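Grasp Release Errors in Desk Clearing: Project Report
Li-hua Kuo and Thảo Kim, Bristance Robotics Lab 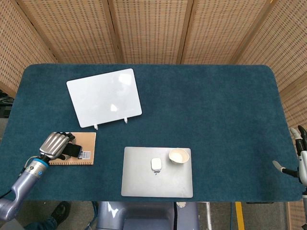
Our project asked why a humanoid trained on teleoperated demonstrations often lets go of a flat object too early. We used desk clearing as the task, with ordinary office items on a fabric-covered table. The phone was the hardest item. It is thin, and when it rests on a notebook, as it does under the left hand, the fingers have to curl over the top while the thumb goes underneath. The bowl on the laptop lid gave us less trouble, apart from a few slips at the rim. We kept a woven divider behind the table for all sessions so the background would stay the same.

Data

We collected 1000 demonstrations between us and kept 896. Most of the rejected ones had dropped frames in the wrist data. Li-hua did the labeling of release points by hand, and Thảo checked a sample of them. Where we disagreed by more than 5 frames, we looked at the clip together and picked one.

Method

The baseline policy predicts joint targets for both hands from the head camera and joint positions. Our version adds one extra output, a contact score for each hand. If the score for a hand is high, the opening command for that hand is held back until the arm has stopped moving down. We trained both versions on the same data with the Nodura training code and did not change the learning rate.

Results

We ran 34 trials per policy. Early releases were less common with the contact score, mainly on the phone. On the bowl we could not see a clear difference. The new policy was slower, and in some trials it kept holding an object after it should have let go. We had to stop those by hand.

Problems

The threshold for the contact score was set by trial and error on the phone, so it probably does not suit softer items. We also never tested on a bare tabletop. Thảo plans to repeat the phone trials in February with a lower threshold.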